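Técnico de Planeamento e Otimização de Rede de Acesso Rádio (m/f)

Local: Hurville, com deslocações a Bidley
Contrato: sem termo, tempo inteiro
Referência: 284

A Galley explora infraestrutura de telecomunicações móveis e fixas para operadores grossistas. A rede de acesso rádio compreende mais de 2000 células 4G e 5G, supervisionadas a partir do centro de operações de Hurville. Procuramos um técnico para a equipa de planeamento, com integração prevista para janeiro.

Funções

Dimensionamento de capacidade por setor, com base nos contadores de tráfego em hora de ponta.
Definição de parâmetros de vizinhança, potência e inclinação de antenas.
Análise de indicadores de acessibilidade, retenção e débito por utilizador.
Validação de ligações de transporte em feixe hertziano e fibra, em articulação com a equipa de Bidley.
Elaboração de relatórios mensais de desempenho para os operadores clientes.
Participação no projeto Murín, que abrange a migração de portadoras e a desativação faseada de equipamento 3G.

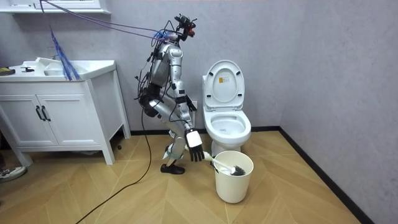

Robô humanoide com um piaçaba na mão, numa casa de banho.

Requisitos obrigatórios

Licenciatura em Engenharia Eletrotécnica, Telecomunicações ou área equivalente.
Experiência mínima de 4 anos em planeamento ou otimização de redes móveis.
Domínio de SQL e de uma linguagem de scripting, de preferência Python.
Conhecimento das especificações 3GPP relativas à interface rádio LTE e NR.
Inglês técnico, escrito e falado.
Carta de condução da categoria B.

Requisitos preferenciais

Experiência com equipamento de mais de um fabricante.
Conhecimentos de sistemas de informação geográfica e de modelos de propagação.
Formação válida para trabalhos em altura.

Condições

Remuneração base segundo a grelha interna, acrescida de subsídio de refeição e de subsídio de prevenção. Regime híbrido após o período experimental, com presença obrigatória nas janelas de intervenção noturna, entre as 00h00 e as 06h00. A escala de prevenção é rotativa e publicada com 30 dias de antecedência. Viatura de serviço para deslocações aos locais.

Candidatura

Enviar curriculum vitae e certificado de habilitações, em PDF, pelo formulário da página de recrutamento, com indicação da referência 284. O processo inclui uma prova prática de análise de contadores e uma entrevista técnica. Só serão contactados os candidatos admitidos à prova. Os dados pessoais recolhidos destinam-se exclusivamente a este processo de seleção.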